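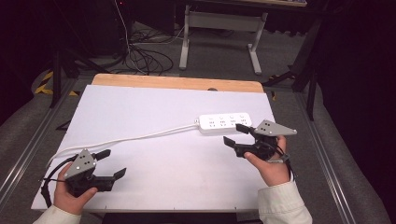 Workshop tips: keeping the bench in order when part of the work becomes automatic

At Brurkico in Mukville we have 16 people in assembly and packing. Since October, some of the steps which we did by hand go to the automatic line, and the benches are used for other things than before. These tips were collected by me and by Nia Harries from the second shift. Most are small, but they saved us a lot of walking and some bad moods.

Power and cables

Lay a power strip flat, with the sockets up, and leave its cable in a soft curve. A cable that is pulled tight will drag the strip when you touch it with the elbow.

If you work with a tool in each hand, decide first on which side the cables will go. Changing this in the middle of the job takes longer than you think.

Loops of spare cable on the floor should be tied and pushed under the bench, away from where people stand. We use old hook-and-loop strips from the packing room.

Put a label on both ends of every power cable. On Monday mornings this is a great help.

The work surface

A white board on top of the table makes small dark parts easy to find. Wash it with warm water and a little dish soap, then dry it with a cotton cloth. For marker lines, rubbing alcohol works well – try it on a corner first.

Do not let the board reach over the front edge of the table, or your sleeves will catch on it.

Hands and wrists

Hand-held grippers are tiring in another way than screwdrivers. The fingers do little, but the wrist is held up for a long time. We stop for 5 minutes every hour and put the tools down completely.

Straps on the wrist should be loose enough for one finger to go under. Roll long sleeves once, or wear a close cuff.

What changed for us

The line does now 797 pieces on a normal shift, and the people who did this before are mostly preparing, checking and repairing. Some like it more. Mathias from packing misses the talking, as the new stations are farther from each other – so we moved the coffee table between them.

Ask for time to learn the new station before you are alone on it. We got two days and we needed four.

Write down each stop of the line in a paper notebook, with the hour and what you did. Ours is the yellow one beside the first aid box. Please bring it back after reading.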